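Subject: Re: [textile-reuse] Grading and washing before cutting rags
List: textile-reuse
Reply to: list

Answering the questions in the message quoted here, and adding some notes on what we changed in November. We run a small sorting room in Suvberg. Most of what comes in is cotton knit, mainly T-shirts, and what can't be sold as clothing is cut into wiping rags for workshops and print shops.

> We are setting up a rag line next to our resale shop and have
> three things we can't settle. First, do you wash before cutting
> or after? Second, how do you deal with blends when the care label
> is gone? Third, is it worth keeping white and light gray apart
> from the colors, or do buyers not care?
>
> We have a domestic washer and one rotary cutter. At the moment
> we cut everything by hand and sell by the bag. We have had one
> complaint about lint and one about buttons.

1. Washing

Wash before cutting. We did it the other way for our first two years and I would not go back. Cut pieces tangle, the raw edges shed into the drain, and you end up cleaning the filter after every load. Whole garments come out in better shape and shed less later on.

We use a hot cycle with half the usual detergent and no fabric softener. Softener leaves a coating on the cotton and the rag then pushes liquid around without picking it up. If your lint complaint came from a print shop, look at your dryer as well. A full drum doesn't give the lint anywhere to go. We now fill ours a little over halfway and run it longer.

Anything with grease, paint or an odd smell is pulled before the wash and goes in the trash. We tried a separate soaking tub for those and gave it up. The labor was never covered by the price of a bag.

2. Blends and missing labels

Start with the feel of the cloth, then do a water test. Put a few drops on an inside area and watch. Plain cotton that has been washed many times takes the drops in at once. A blend with a lot of polyester holds them on the surface for a moment. It is a rough test, but it is quick and it catches most of what matters to a buyer who wants absorbent rags.

Heather gray is the one to be careful with. The flecked look often comes from a mix of fibers, and two gray shirts that look the same on the table can behave very differently. If there is a label, read it. If not, do the water test every time on grays, even when you are in a hurry.
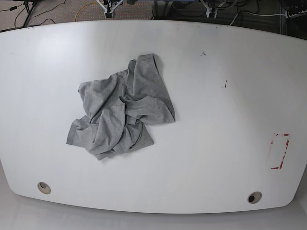 3. Sorting by color

Buyers do care, but only some of them. Print shops and anyone using solvent want white, because dye can bleed. Garages take anything. We keep three bins: white, light (pale gray, cream, pale blue) and mixed. White sells for the most and mixed for the least. The light bin is the one we argue over. It moves slowly in winter and then all goes in one order.

I would start with two bins, white and everything else, and add the third when you have a customer asking for it.

4. Buttons and other hard parts

You didn't ask about this directly but you mentioned the complaint. We had the same problem. The fix was to move the check to before the wash, and to do it by hand and not by eye. Small plastic snaps are hard to see on a pale shirt. Run your hand along the collar, the placket and the hem of every garment. Cut off the whole strip, don't try to unpick anything.

The same goes for prints. Thick rubbery prints come out with the front panel and get thrown away. Thin faded ones can stay in the mixed bin.

5. Cutting

Lay the shirt flat, take off the sleeves at the seam, cut up one side and open the body into one piece. Side seams come out too if there are any, and the neck ribbing goes in the trash. An adult medium usually gives us a front, a back and two sleeve pieces of usable size. Children's shirts are mostly not worth the cutting time unless they are white.

Flattening takes longer than the cutting does. Shirts come out of the basket in a ball, and if you cut through a fold you don't know is there you get a notch in the middle of the rag. Pick up the cloth, let it hang, then lay it down.
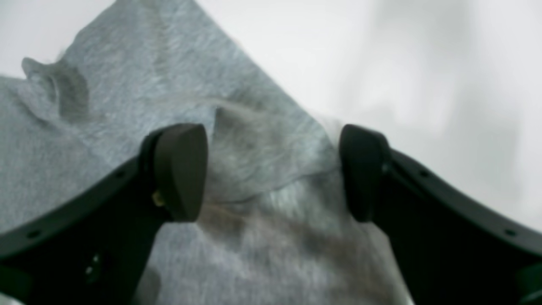

Change the blade more often than you think you need to. A dull rotary blade chews knit and makes the edges shed, and that is another place your lint may be coming from. We write the date on a piece of tape on the handle when a new one goes in.

6. Bags and records

We sell by weight in clear bags and write the grade on each one with a marker. Last year we sold 2714 bags. Of those, 41 came back or were credited, mostly for damp. If you pack on the same day you dry, leave the bags open overnight. We lost a good customer over mildew before we worked that out.

For bags we buy from Imavlow, who will ship small quantities. We had Clestatar before that and the bags were fine, but the minimum order was more than we could store. For blades and the cutting mat we go to Jakubowski. They pick up the phone and will tell you if a cheaper blade fits your handle.

I have a one-page grading sheet that hangs over our sorting table, with the rules for each bin. It is out of date on the light grade but the rest stands. I can send it to anyone who writes to me off list.

One question back to the list. Is anyone getting a decent price for fleece? We have up to 107 sacks of it in the back and the garages don't want it. It doesn't absorb anything and it melts if it touches something hot. I would take a low price if the buyer collects.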